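What We Drink From: A Small Study of Cups, Habits and Households

Final report for the Everyday Objects module
Manouchehr Salehi and Sharada Palaniappan
Handed in 19th December

How we came to the topic

When we first sat down in September to choose a subject, we had grand plans. Sharada wanted to write about the history of coffee houses and Manouchehr wanted to do something on train station kiosks, and we went back and forth over it for the better part of two weeks. What settled the matter was a visit to Sharada's aunt, who poured tea for both of us and then went back to the cupboard, past a whole shelf of perfectly nice cups, to dig out one particular chipped one for herself. We asked her why. She talked for most of an hour, and by the time we got on the bus home we had our project.

Our question, put as simply as we can put it, is this: when people own more cups than they need, how do they decide which one to drink from? We thought it would be a light subject. It grew on us a good deal, and we hope some of that comes through in these pages.

How we did it

We asked 36 people to keep a drinking diary for us. Every time they had a drink at home they wrote down what it was, what they drank it from, and (if they felt like it) a word or two on why. Most were classmates, relatives and neighbors, so this is in no way a fair sample of anybody but the people we know. Between them they sent us 1,064 entries, some typed up beautifully and some on the backs of receipts, and we are very grateful for all of them.

After that we sat down with four of the diary keepers in their own kitchens and had a longer talk. We had a list of questions with us, though we soon gave up following it. People told us much more when we let them open the cupboard and start pulling things out.

We sorted the entries by hand into morning, daytime and evening, and then by the kind of drink. We had some arguments over where soup belongs. In the end we left soup out, with apologies to the neighbor who drinks a mug of it every afternoon.

What the diaries told us

The strongest pattern by far was in the morning. Nearly everyone had one cup for the first drink of the day and used it whenever it was clean, and quite a few people wrote that they would wash it before they would take another. Later in the day the loyalty wore off. By the evening people were drinking from whatever stood nearest, and the reasons column was mostly blank.

Water was the odd one out. Hardly anyone had a favorite for water, and it turned up in more kinds of container than any other drink: wine glasses, measuring cups, old mustard jars, the lid of a thermos. One diary keeper wrote "glass, I think" nine days running.

We had also expected that nice things would be saved for guests, the way both our grandmothers did it, and on this we were mostly wrong. Our older diary keepers did tend to keep a good set behind glass. The younger ones hardly owned a set at all. Their cupboards were made up of single pieces that had come from different places, a leftover from a shared apartment, a present, something from a flea market, and guests simply got whatever was free.

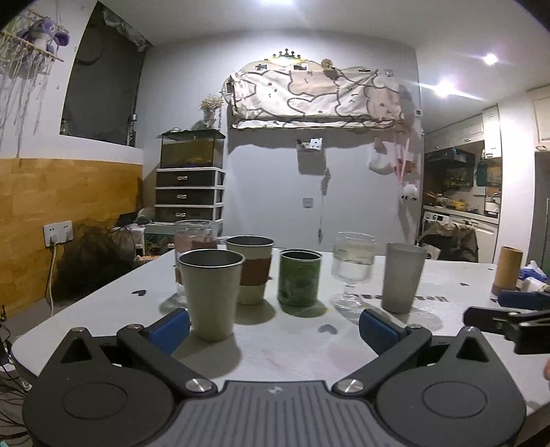 Figure 1. Mixed drinking vessels on one table, among them a tumbler, a stemmed glass and a frosted plastic cup.

Material mattered more to people than shape did. In the kitchen talks we heard the same few opinions again and again, often in nearly the same words. Metal keeps a drink at the right temperature, but some people taste it and can't stand it. Plastic is for children, balconies and picnics. Glass is for anything you want to look at. Thick pottery is for comfort, and it was the only material that people regularly picked up and held against their chest while they were talking to us! We wish we had thought to write down how often that happened.

Three stories from the kitchens

The owner of the largest collection asked us to call her Damia. She buys a cup in every town she visits and has never once bought two alike. She has a rule that each one must be used within the week it comes home, or it goes to her sister. Her favorite is brown and rather ugly (her word), and it came from the bakery in the town where she was born.

Mr. Achari has lived alone for some years and owns far fewer. He still lays out two cups every morning, from habit, and then puts one of them back. He told us this quite cheerfully while making us tea, and we didn't know what to write in our notes, so we wrote down just that.

Then there was the Darier family, who have a fixed color for each person. The youngest had recently asked to change hers, and this had set off a chain of swaps that the whole household was still getting used to. Her father had drunk from the wrong cup every day that week and been told off every time.

What the books say

We read less than we should have, mainly since the kitchen talks took up so much of the fall. Our most useful source was a booklet from the local museum in Gernik, which describes how the potters there used to sell cups one at a time at the door, and how buyers would hold several before choosing. It gave us the idea of asking people about weight and grip, which we hadn't planned to do. We only thought of it after the first two kitchen talks, so those two people were never asked.

Things we would do differently

We should have asked about the washing up from the beginning. So many of the choices in the diaries come down to what was clean, and we can't separate that from what people really like. We would also run the diaries in summer as well, as ours were kept in cold weather and are full of tea.

Dividing the work more clearly would have saved us trouble too. Manouchehr did the sorting and the tables, Sharada did most of the writing, and both of us did the interviews, but for a long while each of us believed the other one was keeping the list of who had returned a diary.

Thanks

Our warm thanks go to everyone who kept a diary, to the people who let us into their kitchens, and to Sharada's aunt, who has read this report and wishes it to be known that the chip is on the far side and doesn't bother her in the least.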